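### 3.2 Disposable cups and the shared kitchen

The second part of the study looks at waste from hot drinks in shared workplace kitchens. Three buildings took part, located in Plustport, Tudby and Dakby. All three offer free coffee and tea to staff and visitors, and all three provided paper cups at the start of the study. The Plustport and Tudby buildings also kept a shelf of ceramic mugs. The Dakby building had no mugs until the second phase.

Paper cups are often treated by staff as ordinary paper waste. Most have a thin plastic lining that keeps the drink from soaking through, and many local mills do not accept them for this reason. In the buildings studied, used cups were placed in the paper bin, the general bin and, less often, the food bin. Signs above the bins did not mention cups in any of the three kitchens before the study began.

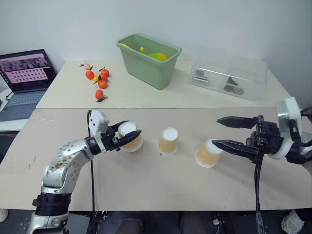
**Figure 4.** Paper cups with orange-tan sides and white tops.

Waste was collected at the end of each working day and sorted by hand. Cups were separated from other paper, emptied of liquid and recorded by the bin in which they had been found. Lids and stirrers were recorded on a separate sheet and are not part of the totals given in this section. A cup found on a desk or windowsill by the cleaning staff was entered as general waste, which is where it would normally have gone.

During the first phase, 4,000 cups were supplied to the Plustport building and 3,957 were recovered. The remainder may have left the building with visitors. Recovery at this level was considered high enough for the bin records to be used without adjustment. The Tudby kitchen is smaller and serves one floor only; 700 cups were supplied there and 601 were recovered. The lower rate at Tudby is likely to reflect the bus stop outside the main entrance, where the city maintains its own bins.

The sorting method follows the Vishwakarma protocol used in the first part of the study, with one change. Cups found stacked inside one another were entered as single items, whereas the original protocol records a stack as one unit. The change was made after a trial week in which staff at Tudby were found to stack cups regularly before throwing them away.

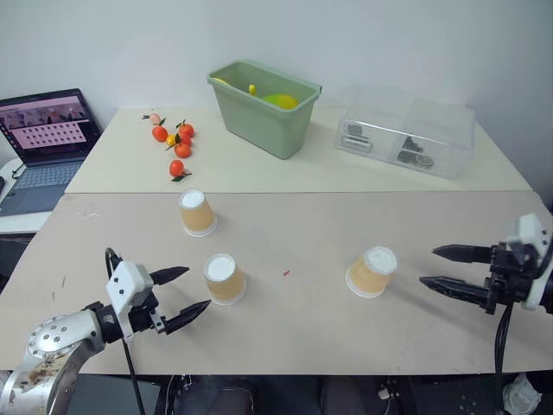 **Figure 5.** White-topped tables placed together against a plain wall.

Table space proved to matter more than had been expected. In interviews, staff who worked at shared tables said that they took a new cup for each drink when they could not tell which of the cups on the table was their own. Those with assigned desks reported reusing a cup at least once before discarding it. The Dakby results, which cover shared tables only, are reported in Section 3.3 together with the response to the introduction of mugs.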